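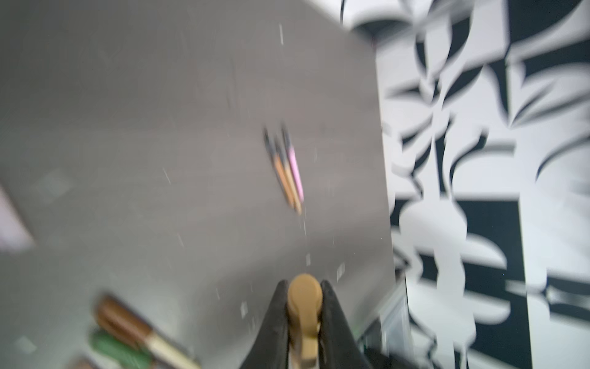 Treltari desk supplies pilot, progress report for February
To: Detlef Thiele
From: Leonie Haberkorn

We are past the halfway point and I am less convinced than I was in the proposal. The plan was that shared tables with pencils set out on them would cut down on what people order for themselves. Orders are down a little. I would not put much weight on it yet, as the month is short and two of the offices were half empty for a week of it.

Stock first. We bought 534 pencils, plain and colored, and put out 168. At the Friday check, 73 of those were still on the tables. The rest are in bags, drawers and coat pockets, I assume, and I have no way of telling whether they are being used. Fledura suggests calling this "uptake." I would hold off on that word.

The gray tables are fine. They wipe clean and pencils show up well on them. Whether they needed to be new tables is another question, and Nolte's invoice for delivery is still being disputed.

Tidying is the weak spot. Pencils get left in the middle of the table and other things pile up at the corners. The 10-minute clear-up at the end of the day happens when someone remembers.

I would like to delay the second order until the end of the next period. The Nolby office has asked to join. My answer for now is no.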